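About Us | Stone Care & Countertops

Sillia Stone Care. Countertops, tables, vanities, hearths. Cleaned, sealed, repaired, sometimes talked out of being replaced.

Started by Craig Yule in a one-bay garage on Hamel Street. One grinder, one borrowed van, a lot of phone calls that went nowhere. First paying job was a bathroom vanity with a lemon juice ring on it the size of a dinner plate. Took Craig two visits. Charged for one.

Now there are six of us. Still on Hamel Street, bigger building, same bad parking. Pull in behind the blue dumpster and walk through the side door, the front one sticks.

What we do

Mostly marble. Also granite, limestone, travertine, quartz and the printed surfaces that look like stone and don't behave like it. If you are not sure what you have, send a photo and tell us how old the house is. We can usually say within the day. Sometimes we have to come out and look at an edge.

Etch removal. Re-honing. Polishing. Chips along the sink. Seam repair where two slabs have started to part ways. Sealing, and re-sealing, and explaining that sealer does not stop etching (it slows down stains, different problem). Heat marks on resin tops, which we can improve some of the time and will tell you before we start if we don't like the odds.

We don't do roofs, driveways or pools. We get asked. There is a good outfit in Cloltlow for pool decks, call the office and we'll pass on the number.

We don't sell slabs either. People assume. We will go with you to a yard if you're buying, flat fee, and tell you which one we'd put in our own kitchen. Bring a lemon and a little olive oil if the yard lets you have an offcut. Leave both on overnight. You'll know more in the morning than from any brochure.

How a job goes

You call or write. We ask for pictures, one from straight above and one low down with a window behind it, becuase etching hides from overhead and shows up in the glare. We give you a price range. Then a visit, then a real price. Written down. If it changes once we're working we stop and ask.

Kitchens are normally a day. Clear the top the night before please, including the toaster, the knife block and the mail. We bring plastic, tape, our own water and vacs. Wet grinding makes slurry and we take it with us, none of it goes down your drain.

Sealed tops need to be left alone overnight. No coffee cups. We mean it about the coffee cups.

Minimum charge is $235 and covers the trip and the first hour. Same in Cloltlow as in town. Outside the county, ask.

The Stesta job

A lot of people find us through the Stesta Hotel so here's that in short. Lobby, bar, two staircases and 221 guest bathrooms, every one with a marble top and every one with toothpaste etching. Hotel stayed open the whole time. We worked floor by floor from 10 a.m. till check-in, had a corner of the linen room for our gear, and finished in February with one complaint, about the noise, from a guest who was right. We've held the maintenance contract since. The bar top gets done twice a year. Limes.

That job paid for the new building and the second van. It also taught us to label our pads.

The people

Craig still does most first visits. He'll knock on your counter with a knuckle and not say anything for a bit, this is normal. The rest of the crew are split between repair and polishing and everyone can seal. New hires spend their first months on offcuts in the shop before they touch a customer's kitchen. Nobody goes out alone until Craig has put a straightedge on their work.

We're insured, paperwork on request. No subcontractors. Whoever comes to your door is on our payroll.

Marble, marble look, and living with it

Half our calls are not about damage at all. Someone has moved into a house with a gray veined top and is scared of it. Don't be. Wipe spills when you see them. Soap with a neutral pH, soft cloth, dry it off. Skip vinegar, skip anything with bleach, skip the powder cleansers with grit in them. Boards under knives. Trivets under pots. A honed finish forgives more than a polished one, and if you cook a lot you may want to switch. We can do that in place. 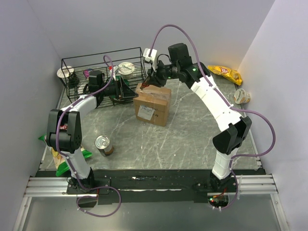
Gray marble pattern with white veining.

Gray hides crumbs well and water spots less well, depends on the finish. Patterned tops that aren't stone need none of the sealing. Save your money. A damp cloth is plenty and we'd rather lose the job than seal something that can't absorb it.

Old stone is a different conversation. Oil that has been in there for decades won't come out in an afternoon. Poultice, wait, poultice again. We drop it off, show you how, come back when it's ready.

Guarantee

Repairs and seams, one year. Polish, we'll come back once within the year if it's dulled and you haven't used vinegar. We can tell if you have used vinegar.

We keep a card on every top we've worked on, 794 so far, with the stone, the finish and what sealer went on it. If you bought a house and there's one of our stickers inside the sink cabinet, read us the number on it and we'll look up the history, no charge.

Getting hold of us

Phones from 7:30 a.m. Nobody in the office over lunch, leave a message and say which room the stone is in. Email is slower but fine. Walk-ins welcome in the afternoon if you want to see finishes side by side, samples are on the long shelf, pick them up and handle them, thats what they're for.

This site uses cookies to remember your preferences and count visits. Accept | Manage settings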